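About Plurthorpe

We write control and planning software for robot arms and grippers.

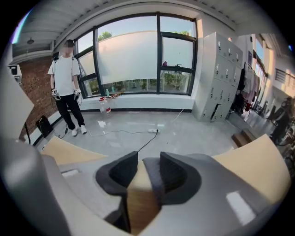 The company started with 3 people and one problem: every lab we knew had its own tangle of scripts for getting recorded hand motion into a robot, and none of them could be handed to the next person. Walid Smadi and Sun-ja So wrote the first version of Arko to replace their own scripts. It is still our main product.

Arko takes motion and camera recordings, lines up their clocks, and turns them into trajectories an arm can follow within its joint limits. It also flags the bad ones. A dropped frame or a tracking jump gets marked before it reaches training, and you can open the segment and look at it yourself.

Jurnel is the smaller tool. It keeps a log of every run — settings, software version, operator notes — and lets you search it. Rukhsana Ghauri built it after a long May spent trying to repeat one good result. The release we ship now has 416 automated tests, and we run all of them before anything goes out.

Who does what

Walid Smadi: planning and motion
Sun-ja So: perception, time sync
Rukhsana Ghauri: Jurnel, test systems
Junaid Bajwa: customer support and training
Arash Salehi: drivers and hardware interfaces

We work with university labs and small manufacturers. New customers get 90 days of setup help from the people who wrote the code. After that, support goes through Junaid, who will pull in one of us if needed.

If your arm or gripper is not on the supported list, write to Arash with the model and the controller version.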